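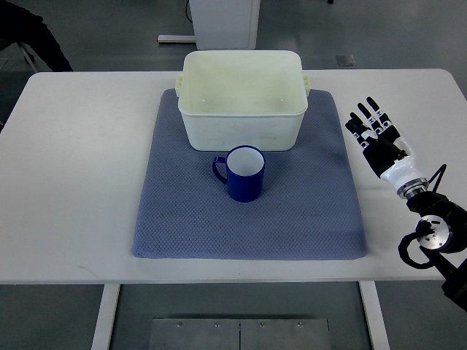
Mug-to-bin station, head camera view, right hand parked beside the mat.

From: Bijan Abbasi
To: teleop-users list
Subject: Re: mug into bin, where should the demos start?

The Drorier group wrote:

> We are setting up a first pick and place task with a right arm and
> a five-finger hand, driven by glove. The object is a mug and it goes
> into a plastic bin. Our operators can do it almost every time. The
> policy trained on their demos gets to the mug, closes on air next to
> it, and carries nothing to the bin. We have 200 demos. Do we need
> more, or are we recording the wrong thing? Also, do you let the
> operator look straight at the table, or only at the camera feed?

We had the same trouble with the same kind of task, so I will go through what we changed. I put a view of our table at the top.

First, the operator's view. Ours used to stand next to the table and look directly at the hand. They were fast and the data was poor. A person standing there can lean over and see the gap between thumb and mug, and the head camera can't. The policy was being asked to copy decisions based on something it never got to see. We turned the operator's chair away from the table and gave them the head camera feed on a monitor. They complained for two sessions and then got used to it. Demos got longer, and you will see more small corrections in them. Keep the corrections. Those are what the policy needs when it is slightly off.

Second, the mug handle. In the view I attached it points left, away from the hand. With the handle on that side our operators come in from the right and close around the body of the mug. With the handle toward the hand they split into two camps: some went for the handle and some went over the top of the rim. Mixed together, those demos gave us a policy that did something halfway between the two and missed, which sounds a lot like what you describe. Look at your 200 and sort them by how the mug was grabbed. If you find two or three styles, train on the biggest group alone before you record anything else.

We wrote the grasp down as an instruction: fingers around the body, thumb opposite, palm low enough that the mug doesn't tip when the hand closes. Other handle directions came later as a separate set, with their own instruction.

Third, the distance to the bin. Our mug starts close to the front wall of the bin. That makes for a short carry, but the lift has to go straight up before it goes forward. Operators who cut the corner bumped the rim, and the policy learned to bump it too. We ask for a clear lift, a short stop, then forward and down. The stop feels silly to the person wearing the glove. It made the replay much easier to segment, and Zoltden's labeling script finds the lift on its own now.

Fourth, the parked pose. Start every demo with the hand open and off to the side, where it doesn't cover the mug or the bin in the head camera. Ours waits over the bare part of the table to the right of the mat. We used to let people start wherever the last demo ended, and the first second of each recording was junk.

On your question about numbers: we recorded 519 demos and kept 435. What we threw out was mostly glove dropouts and a stretch where the thumb calibration had drifted and no one noticed until the replay. Check the thumb at the start of each session by closing the hand slowly on nothing and comparing it to the last session's recording. I would not go past 200 until you have done the sorting above. Our first set was larger than yours and did worse than a cleaned subset of it.

A few smaller things. Leave the mat where it is between sessions, and mark its corners on the table if you can. Move the mug a little after every demo, but keep it on the mat at first. Put the bin back after each release, as it slides when the hand comes down on the rim. Check the cable slack at the wrist with the arm at full reach over the bin – ours was fine at rest and pulled tight on the far side.

I haven't tried the Hetoritz gloves, so I can't say if they hold calibration any better. If someone here has used them for more than an hour at a stretch I would like to hear about it.

If you can send me ten of your failures with the head camera video, I will look at them this month. Please include the joint log, I can't tell much about the thumb from video alone.

Bijan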